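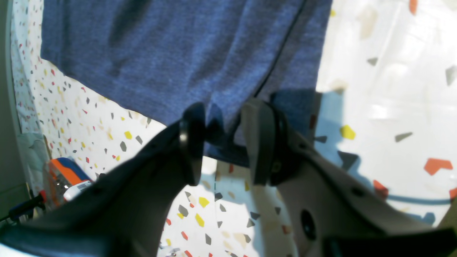
My mother ironed shirts for the hotel in Heresach during 45 years, so when the invitation came for the open day at Grundach, I put it on her fridge with the magnet shaped like a moose. She read it standing up, with her glasses pushed on her forehead.

"A machine that folds," she said. "And for this they want us to take two buses."

We took the buses. It was April 14, 2019, a Sunday, and the snow along the road was grey and full of gravel. At the gate a young woman gave us paper badges and told us that 400 visitors had registered. My mother asked where one could sit down. There were chairs at the back of the hall, but she did not want them when she heard they were at the back.

The demonstration was on the hour. A man with a microphone spoke first about the old Kowalczyk laundry in Trastosville, where the company had started, and about the colour of the new delivery vans. My mother unwrapped a candy. Then he stopped speaking and the two arms began to move over the table, and all the people in the first row leaned forward in the same moment.

The T-shirt was blue, the kind my brother wore every summer until it had no shape. It lay on a cloth covered in little coloured chips, like the floor of our old kitchen.

"They should begin with the sleeves," my mother whispered.

"Maybe they know."

"How would they know?"
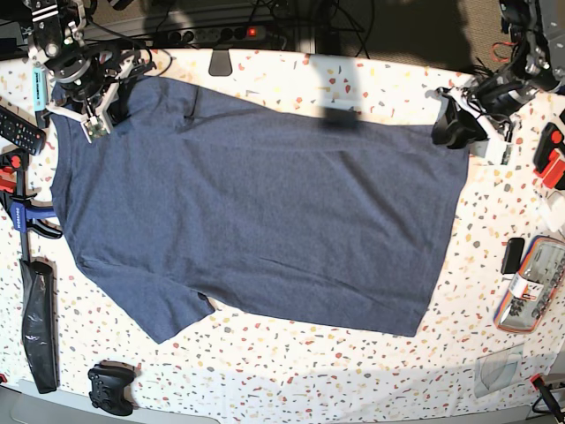 She had taken hold of my coat, at the elbow, between her thumb and one finger. I don't think she noticed it. When I was small she used to test the cloth of everybody like this, in the bank, in church, and I would look at my boots until she was finished.

"Too slow," she said. "With me the supervisor would be already shouting."

"They have no supervisor, Mama."

"Then who is he?" She pointed with her chin at the man with the microphone.

After the demonstration he invited questions. A boy wanted to know if it could do socks. A gentleman wanted the price. Then my mother put up her hand, the one with the burn from the steam press, and waited very straight until he came to her.

"When it is tired," she said, "what does it do?"

There was some laughing, which was friendly, I believe. The man answered that the motors were checked every September. My mother thanked him. She told me afterwards that it was a good answer to a different question.

On the second bus she took off her scarf and laid it on her knees. She smoothed it from the middle to the outside with the flat of her hand, then brought one corner across to the other, more slowly than I had ever seen her do it. At the curve before Heresach it slipped, and she began again.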